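# Corrugated box

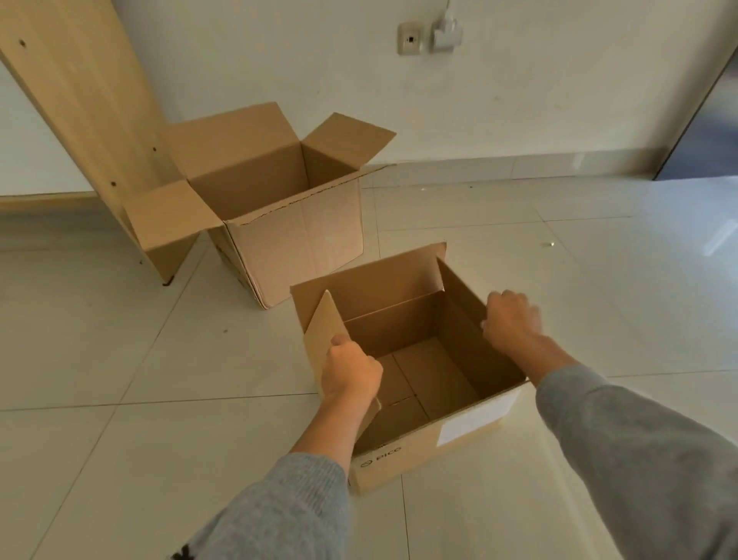 A corrugated box is a shipping container made from layered paper, with a wavy sheet (the fluting) glued between flat ones called liners. Most people just call it a cardboard box, and that name has stuck so well that even folks in the trade use it.

The most common style has four flaps at each end, and it folds flat for storage - a blessing for anyone short on closet space.

## In Kirnton

The town of Kirnton had a long and fond history with the box. Eimear Tierney opened the Plivero works there with 9 employees, and by its busiest August the payroll had grown to 219. Her successor, Eamon Dunne, added a second line for produce cartons, which local growers still remember kindly.

## Reuse

Clean, dry boxes can be used again and again before recycling, though the fibers do get shorter and weaker each time they are pulped.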